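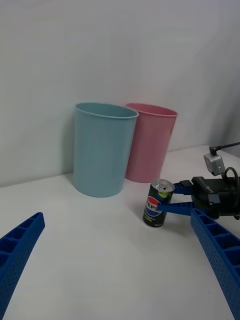
Skovside drops paper cups at town snack counters

October 19, 2024

SKOVSIDE — The town's snack counters will stop handing out paper and foam cups at the end of October, the parks department said. Customers will get their drinks in a reusable cup and pay a deposit, which they get back when they return it.

The change covers the ice rink, the indoor pool and the counter in the lobby of the public library. It does not apply to private cafes and restaurants, or to food trucks that rent space in town parks. Those businesses can join if they want to, and two have asked for details, the department said.

The deposit will be $2 for every size. It can be paid in cash or by card and will be listed on its own line on the receipt. Cups can be returned at any of the counters, including one other than where the drink was sold, or dropped in a return bin near the exits. People who use the bins will need to scan a code on the lid of the bin to get their money back. Those who don't want to use a phone can hand the cup to a cashier instead.

Canned and bottled drinks will be sold as before. The state's rules on cans and bottles are separate from the town's plan, and a customer who buys a can and asks for a cup with it will pay the cup deposit like anyone else. A customer who drinks straight from the can pays nothing extra.

The town has bought 1,260 cups to start with. They will be supplied and washed by Habte, a dishwashing service that already handles trays and plates for the school lunch program. Used cups will be picked up every morning and taken to the company's plant in Tultenach, then brought back the next day. The contract runs for two years and can be ended early by either side with written notice.

Paper cups have been a sore point at the rink in particular. The building's trash bins fill up quickly during hockey season, and a good part of what goes in them is cups with ice or hot chocolate still inside. The liquid leaks through the bags and onto the floor of the hallway behind the locker rooms, where the carpet was taken up last spring. The parks department said it looked at larger bins and at a drain station for leftover drinks before settling on the deposit plan.

Recycling the cups was also considered. The hauler that serves Skovside does not take paper cups with a plastic lining, and it turned down a request to change that. Foam cups, still used for coffee at the pool, are not accepted either.

Tultenach has had a similar system at its fairgrounds for several seasons. Return rates were low at first, according to a report given to the Skovside town council, and the fairgrounds ran short of cups on busy nights. Returns went up after the bins were moved from the parking lot to the gates. Skovside has followed that layout, and there will be no bins outdoors.

Not everyone at the council meeting liked the idea. Several parents from the skating club said the deposit would be a nuisance for families buying drinks for a group of children, and that children would lose the cups. One asked for a family pass that would cover the deposit for the season. The department said it would look at that after the first months but made no promise.

Others wanted to know how clean the cups would be. Habte told the council that its machines are checked on the same schedule as those it uses for school trays, and that cups with cracks or deep scratches are pulled at the sorting table. The county health office will inspect the storage area at each counter before the switch.
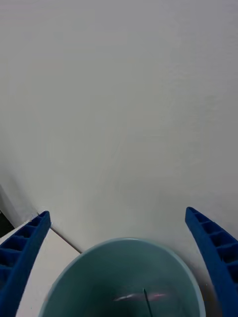

People can still bring their own cups. The counters will fill any clean cup or travel mug that fits under the spout, at the price of the nearest size. Staff may turn away a cup that is visibly dirty or chipped. Glass will not be allowed at the pool or on the rink side of the building, a rule that was already in place.

Prices for the drinks themselves will stay the same through the winter. The department expects to save money on supplies and trash pickup and to spend more on washing, and said the two should come out about even. Any deposits that are not claimed will go toward replacing lost cups.

The library counter will switch first, as a test, followed by the pool and the rink. Paper cups that are left over will be used up at the senior lunch in the Erkier Room, which is run by a separate office and is not part of the plan. Paper cups for water will also stay at the pool's first aid desk.

Signs explaining the deposit are to go up at the registers next week in English and Spanish. A printed sheet with the same information will be handed out with rink schedules and can be picked up at town hall. The parks department will report back to the council in the spring on how many cups were returned and how many had to be replaced. The council can then decide whether to bring the system to the summer concerts at the lakefront, where drinks are sold by outside vendors under permits that come up for renewal each year.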